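Angelica Ignacio keeps a cowbell on her desk at Salum College, and she rings it whenever a student journalist files a story that gets a fact corrected before it runs. "Everybody cheers for the big scoop," she says. "I want them to cheer for the phone call that saved us!"

Ignacio took over as adviser to the campus newspaper, the Wadach, in June, and she has already moved the newsroom out of the basement and into two bright rooms over the bookstore (there are windows, which the staff still can't get over). I sat down with her and managing editor Dindo Pangilinan to talk about what comes next.
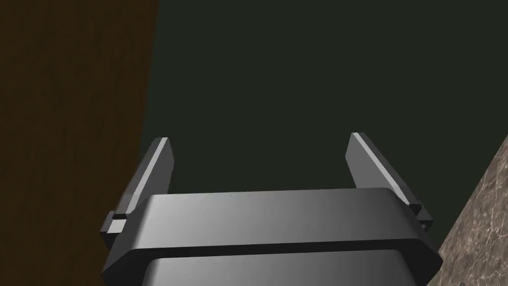

Simulated gripper, close view

The paper prints 1085 copies an issue, and Ignacio has no plans to drop the print run. "People pick it up in the dining hall and read things they'd never click on," she says. "A kid sits down for the swim results and ends up reading the whole piece on parking fees. I love that."

What is changing is the schedule. Pangilinan and his team of eight section editors now post stories as they're ready, then pull the best of them into print. He was nervous about it at first. "I thought we'd get sloppy," he says. "But we read everything out loud before it goes up, and you hear the bad sentences right away."
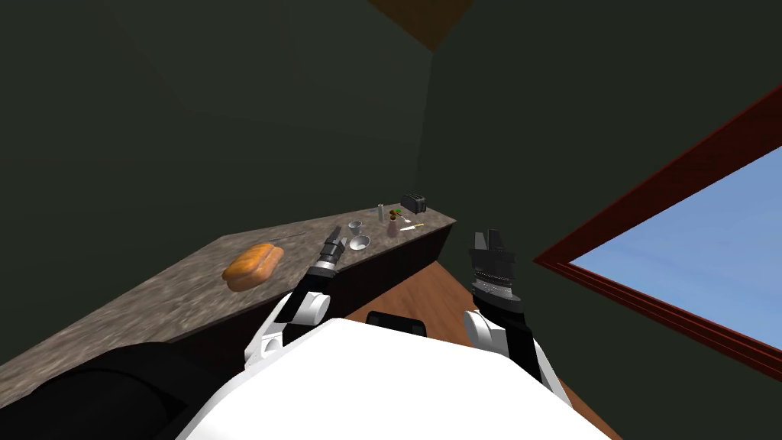

Learning to knock on doors

Ignacio spent seven years covering town government for the Cliltley Courier, and she talks about zoning meetings the way other people talk about playoff games. Every new reporter gets a beat that takes them off campus. One student has the water board. Another, sophomore Charito Dimaculangan, has the bus lines, and she rides a different route each week with a notebook.

"My first interview lasted 60 seconds," Dimaculangan says. "The driver said the new timetable was terrible and then he had to leave. Angelica told me to go find him at the end of his shift, and he talked until my pen ran out." 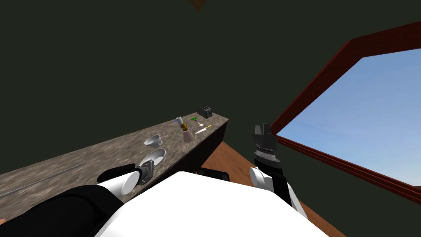 Two robot arms at the countertop, from the simulation

The story she wrote ran on the front page, with the timetable printed next to it.

Pangilinan graduates next spring and is already thinking about who will follow him. He'd like the next editor to come from the copy desk – "they know where all the bodies are buried, meaning the commas" – and he has started handing over the evening budget meeting to younger staff.

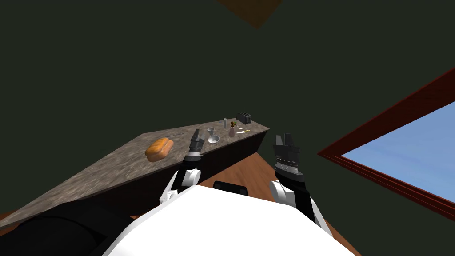 Ignacio is just as excited about the beginners. Her summer workshop for high school reporters is open to anyone who can get to campus, and the first morning is all about captions. She puts a picture on the wall and has everyone write one plain line for it. She wants the things in it named, and she strikes out any guess about what will happen next. "Write what's there," she tells them. "Then pick up the phone and find out the rest." The afternoon goes to interviewing, and she plays the grumpy mayor herself.

Students can sign up at the newsroom or with any Wadach editor.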